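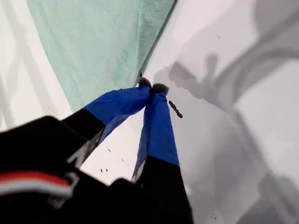
Fig. 3. Fingertip pads nearly closed beside the cloth.

3.2 Recording a wipe-down by remote control

The Radedon sales sheet says one good demonstration is enough. Plan on 20, and don't count on all of them being usable.

1. Check the blue covering on both fingers. Creases are fine, loose ends are not.
2. Bring the pads together until a narrow gap is left. The readout will claim they are touching - look for yourself.
3. Start recording, then move to the cloth at low speed.
4. Close on the cloth, drag it over the crumbs and let go.
5. Stop recording and play the run back before you save it.

Note: The "quality score" mostly rewards smooth hand motion. Anisa Sutanto got 83 for a run that never picked up the cloth.

Caution: Shadows on a white surface can throw off playback. The manual light setting is supposed to fix this. We have yet to see it do so.

Caution: Keep your free hand off the table during playback, whatever the score says.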